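Femex opened its manipulation lab to visitors on a Monday in December, and I went because the invitation promised a working two-arm cell with the covers off. Most of what I get to see at these events is behind polycarbonate, running a loop that was tuned the week before. I wanted to look at the calibration routine and ask about cable routing. I got to do both, which is more than I can say for my last open day.

The lab is on the second floor of the Flenitz building, up a staircase that still smells of paint. We were split into two groups. Mine got the kitchen cell first and the packing line after coffee. The packing line was a Datusport contract and we were asked not to write about it, so I won't.

The kitchen cell is simple on paper. Two arms share one table, each with a parallel gripper, and cameras look down from a metal frame overhead. The task for the day was stirring: one arm steadies the bowl by the rim, the other takes hold of the utensil and moves it through a set number of turns. There was no liquid in the program at our session. The engineer running it said dry trials come first, and that the wet version uses the same motion with a lower speed limit.
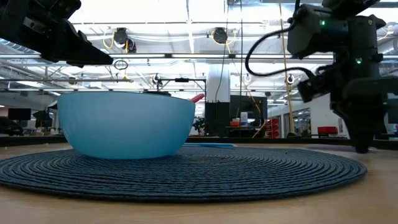 J. Muñoz

The bowl is a harder object than it looks. It is light, so any sideways load from the utensil moves it, and the wall is thin enough that a firm grip will deform it. Femex limits the closing force on the steadying arm and lets the fingers comply a little. The woven mat does useful work too. I asked whether it had been chosen for friction or for contrast against the table, and the answer was that somebody had brought it in and the slip numbers improved, so it stayed.

The red handle is the grasp target. The bowl is pale and the mat is dark, and a saturated color is easy to segment against either. I asked what happens with a black handle. They have tried one. The grasp planner finds it, but it needs more attempts, and the failures cluster at poses where the gripper itself blocks the overhead view.

Timing was slower than I had guessed. A full cycle — approach, grasp, stir, release, retreat — took 60 seconds at demonstration speed. They run it at twice that when there are no visitors in the room. The control loop on the arms is 1,000 Hz, with the vision side at 30 frames per second, and the gap is covered by interpolation. Nothing unusual in that.

I saw one failed run. The gripper closed slightly high on the handle, the utensil rotated in the fingers, and the program stopped on a torque threshold before anything hit the bowl. Recovery was manual. The operator backed the arm off, reset the handle by hand and restarted from the approach pose. I would have liked to see an automatic retry, and so would they. It is on the list for spring.

On cables: the external loop at the wrist is left long on purpose, to allow the last joint its full range. It does swing. They have had it catch once on the other arm, after which a keep-out volume was added around it in the planner. I have the same problem on a much smaller machine at home and had been using zip ties. The keep-out volume is the better fix and I will copy it.

Calibration takes some 2 hours from scratch with a printed target and is repeated whenever a camera gets bumped. I had hoped to see the residuals, but the screen with the plots was showing the visitor schedule. They offered to send me the error figures. If they arrive I will add them at the bottom of this post.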